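June, evening

Spring flow at the catchment box was 6 liters a minute this morning, measured with the bucket and a stopwatch, average of three runs. Same as last week. The snow above Hullden is gone except in the north gullies, so I expect the figure to start dropping by the end of the month. The overflow pipe was running clear. Water temperature not taken. The thermometer is still in the other jacket.

Spent the rest of the morning on the pressure problem. The gauge at the lower valve reads low compared with the one at the tank outlet, by more than the height difference allows. Either a gauge is off or there is a partial blockage in the run under the track. Swapped the two gauges and the low reading stayed at the lower valve, so the gauges are fine. Closed the branch to the barn and the reading came up, but only part of the way. That leaves the strainer, which I cleaned in April, or the pipe joint that Euan Gunn repaired after the frost. He used a compression coupling one size up with a reducer on each side. I said at the time that I would have used one coupling. Will dig there tomorrow if it stays dry.

Opened the strainer anyway. Fine grit, about a teaspoon, and one caddis case. Rinsed it, refitted it, no change in the reading. The O-ring is flattened on one side and should be replaced. Reto Bachmann may have the size. If he does not, it is an order from Mabaso and a wait.

Lunch was bread and the end of the hard cheese. Went through the kitchen list afterward. The shelf over the sink has to come down before the new supply pipe goes in along that wall, so everything on it has to live somewhere else until the pipe is tested.
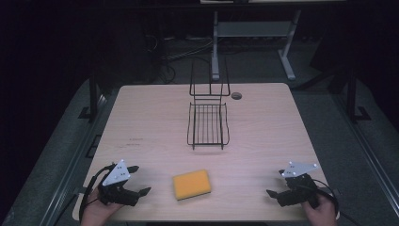
The wire dish rack, on the table for now.

Worked out the pipe route on paper in the afternoon. The shortest path goes straight through the wall behind the stove, but the stone there is loose and I do not want to drill it. The other way follows the north wall at knee height, with two elbows and a drain cock at the lowest point. It needs a steady fall toward the drain so that the line can be emptied in the fall. I left it full one year and it split in two places. The drawing is in the back of this book. Tank capacity is 2000 liters, so even at the late summer flow there is enough overnight recovery for one household and the animals, provided the barn float valve closes properly. It did not close properly in May.

Checked the float valve at four. It closes, but slowly, and drips for a while after. Bent the arm down slightly and timed it again. Better. The seat is scaled and will need to be scraped or swapped out at some point.

Do-yoon Lim called about the survey. He has the spring box at 856 meters. My old altimeter never agreed with itself from one day to the next, so I have written his number on the inside of the lid in paint pen and crossed out mine. He wants to come up and see the second seep, the one behind the larches. I told him it is dry by August. He wants to see it anyway. Asked him to bring thread tape and a decent pipe brush.

Wind went around to the west after five and the cloud is down on the ridge. Put the cover over the trench at the track and weighted the corners with stones. Gudo would not come in until I had finished, then slept against the door so that I could not get out for the wood.

For tomorrow: dig at the coupling, read both gauges before opening anything, ask Reto about the O-ring. Also return Myung-ja's pipe cutter, which has been here since Easter.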